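3.2 Opening the towers and sorting the cabling

The desktop computers used in this study came from two office clearances, one at Clostance and one at Flendbridge. Most were mid-size towers with a side panel held by thumbscrews. Each one was opened on the same bench and left open until its parts had been listed. Jolien Koster kept the list, and a second reader went through it again in May.

Cables took more time than anything else in the first stage. In a typical tower the supply lines to the drives and the data cables share the same gap between the board and the drive bay, and a person has to decide which to free first. We asked participants to start with the data cables, where the plug is small and the path easy to follow. The supply lines came second. Their wires fan out behind a wide plug and pull against each other when one of them is moved.

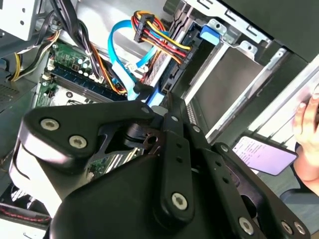
Figure 2a. Interior of an open tower, with the blue SATA cable over the motherboard and the colored supply wires to its right.

Participants were told to unplug at the connector and never to pull on the wires. Griet Willems, who ran the bench sessions, noted that those with repair experience pressed the latch with a thumbnail before they looked at it. Beginners turned the tower to get more light on the plug. Both groups lost time on cables tied together by the original builder. We did not cut ties unless a cable could not be freed in any other way, and each cut tie was written down.

After the data cables and the supply lines, attention moved to the board. Coolers, where fitted, were handled as separate parts with their own entry. Memory slots were checked by row, and the latches were opened fully even when a slot held nothing. A board was lifted only after every cable crossing it had been moved aside.

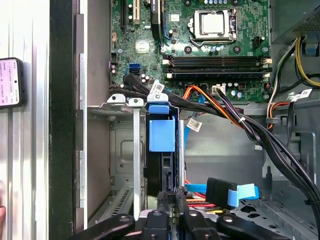

3.3 Labels and part records

Cables with a barcode label kept it. The label number was entered next to the part, along with the end of the cable where the label was found. Labels on thin wire caused some trouble because they slide and can end up beside the wrong cable. In the Vukadinović scheme, which we follow here with small changes, a label that has moved is recorded as "loose" and matched later by connector type.

Small parts went to a holder board beside the work area, with one slot for each kind of part. The slots differ in shape. Some are open channels that take a part from the front, others are narrow raised outlines, and the wider ones have a rim to keep a box-shaped part upright. A part stayed in its slot until the record for that tower was closed.

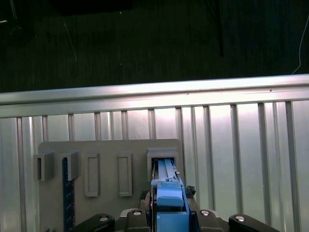

Xiuying Xia objected to this last rule on reading a draft of the section, writing that a part left in the holder until the record is closed blocks its slot for the next tower, and that a tray with a number on it would do the same job. We kept the rule for the present study. A tray is easy to carry off, and during the pilot two trays were swapped between benches, after which the affected records had to be dropped. For larger clearances her suggestion may well be the better one.

3.4 Access to the drives

Drives were reached last. The plugs sit close to the edge of the bay, and in several models a metal bracket leaves little room for a hand. Arnout Aerts proposed working from above with the tower lying flat, and this became the standard position. It keeps the supply plug and the data plug in reach from one side.
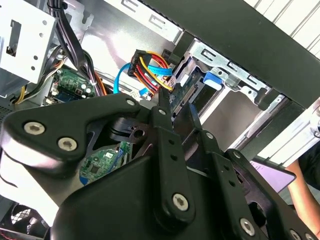
Figure 2b. Access to the drive area. The supply wires fan out toward the drive, with the light blue data cable beside them.

Screws from the bay were kept with the drive they had held. Drives were then passed on unopened to Drokeo for erasure, and the empty cases were set aside for the metal sorting described in the next section.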